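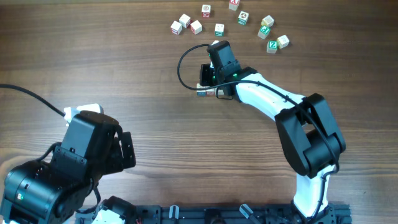
Media release
For immediate use

Grostley singing contest drops its online vote and publishes its scoring sheet

The Grostley Open Voice contest will run this March without an online public vote, after organiser Vadico reviewed how last year's finalists were chosen and didn't much like what it found.

Last year's vote drew roughly 4000 clicks. The final itself was held in a hall that seats 500. Vadico can't say how many of those clicks came from people who had heard a single entrant sing, and it doubts the figure was high. Several entrants have told us they spent more time asking workmates to vote than they spent rehearsing.

Vadico has also looked at the software alternative. Over the winter it was offered three pitch-scoring programs, each promising an objective mark for every performance. We ran old audition recordings through all of them. One program marked a folk singer down for sliding into her notes, a habit her style calls for. Another gave its top score to a backing track with no vocal on it. None will be used.

In their place, every entrant will be heard live by the same judging panel, and every entrant will get the panel's written scoring sheet, good or bad. Sheets will cover tone, timing, diction and choice of song. There is no mark for "star quality". Vadico has used that phrase in its own advertising in past years and has never been able to define it.
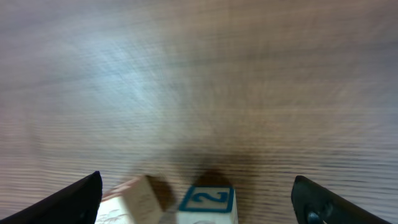
A wooden tabletop, seen from close up.

Entry is limited to 11 places in each of the junior, open and over-50s sections. The winner of the open section receives $1580 and a recording day at Oda, a small studio on the Flandard road. The prize doesn't include a management contract, a record deal or an introduction to anyone who might offer one. Singers who have been promised those things by other contests may want to ask how many past winners got them.

Vadico makes no claim that judges are free of favourites. Panels get tired after lunch, and a singer drawn early in the program may still be at a disadvantage. The running order will be drawn by lot and posted at the door, and complaints about it will be answered in writing.

Entry forms are available from the Vadico office in Grostley and from the front desk at Oda. Entrants should bring their own backing music or an accompanist. There is a piano at the hall - tuned last year, by our records - but singers are advised to try it first.

Media enquiries: Vadico, Grostley

Ends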